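Workshop Tips: Perception and Control for Picking Fruit at Home

Posted by Cheng-en Ko, January 9, 2019

Set the exposure by hand before the first run. Auto exposure reacts to anything glossy, and a shiny box floor will pull the whole picture dark one moment after the detector has locked on. Fix the white balance at the same time.

Train the detector on fruit that overlaps in color. Our first set had 259 labeled oranges and almost no tomatoes, and the classifier called every round warm-colored thing an orange. Montserrat Marín relabeled it by hand in May. The current set has 1,273 labels, and confusion between apple and tomato is now the main error left.

Mask thin plastic sheeting in the depth channel. It returns false surfaces along the folds. In Olley, the planner we use, the mask goes in before the grasp sampler. Putting it after costs 282 extra candidates per cycle for no gain.

With two grippers over one container, give each its own approach cone and let the planner check the pair together. Separate checks pass plans that meet in the middle.
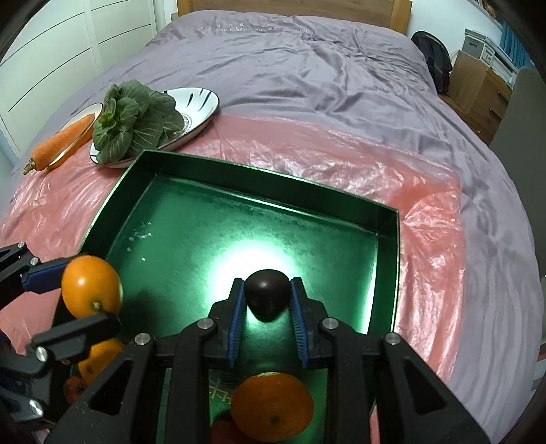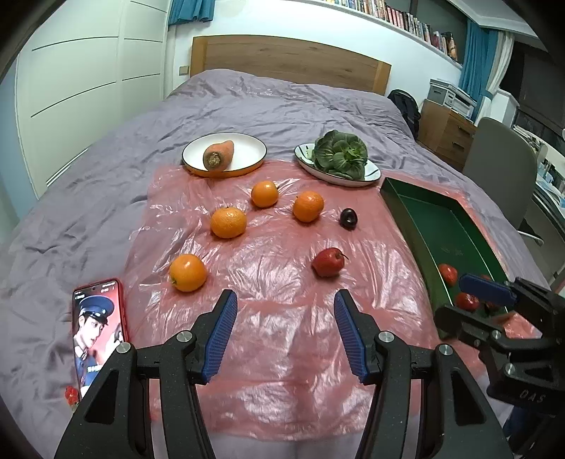

Close on position first, then switch to force once the pads report contact. A fixed closing width tuned for an orange will miss a plum. Store one force limit per class and keep it in the config file, where it can be changed without a rebuild.

Log the wrist camera and the finger width on the same clock. A lag of three or four samples is enough to make a good grasp look like a slip in playback.

Keep the release height as a separate parameter for each container. Hazel Abernathy's script for reading it from the calibration file is in the tools folder, under Tsikata.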